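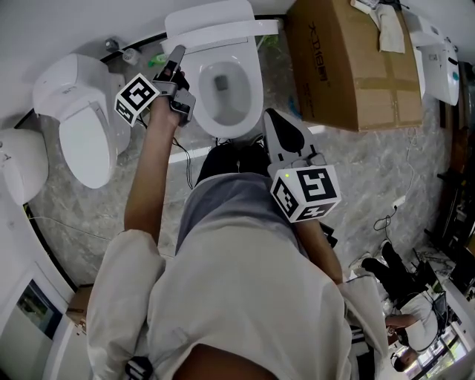

Tóth thinks the compost tea is a waste of pump hours and that the beds in the Firon tunnel would do as well on plain well water and a side dressing. He said so again at the morning check. Noting it so we can look back when the lettuce is weighed.

June, 7:40 am

Beds 1 to 6 all up. Germination good except bed 4, where the north end is patchy again. Dug down two fingers and found the old straw layer, still not broken down. Raked it off and reseeded that end by hand with the Grindel butterhead.

Soil moisture fine in 1, 2 and 3. Bed 5 too wet near the door. The drip line has a split at the second elbow. Wrapped it for now, needs a new elbow.

Tea brew: 800 liters, same worm castings as last time, 11 hours of air. Smelled like soil, no sourness. Went on beds 2, 4 and 6. The odd beds got well water only, same volume per bed. Čestmír wants a third treatment with fish meal, but we would have to split beds to fit it in and I don't want to do that halfway through.

Soil samples bagged for the Arumugam lab, lot 1207. Asked for nitrate, phosphorus and organic matter. Left out the biology test, too expensive for this round.

Aphids on the underside of leaves in bed 3, a few plants only. No spray. Moved the flowering alyssum trays next to it.

The buyer at Flodau asked if we'd consider raft-grown heads over winter. Told them our label is for soil and we'd have to sell those separately. Čestmír is open to it, I'm not yet. Heating cost is my main question, and where the nutrients would come from.

To do: elbow for bed 5, clean the brewer before residue dries, thin bed 1, check the reseeded end of 4 for slugs after dark.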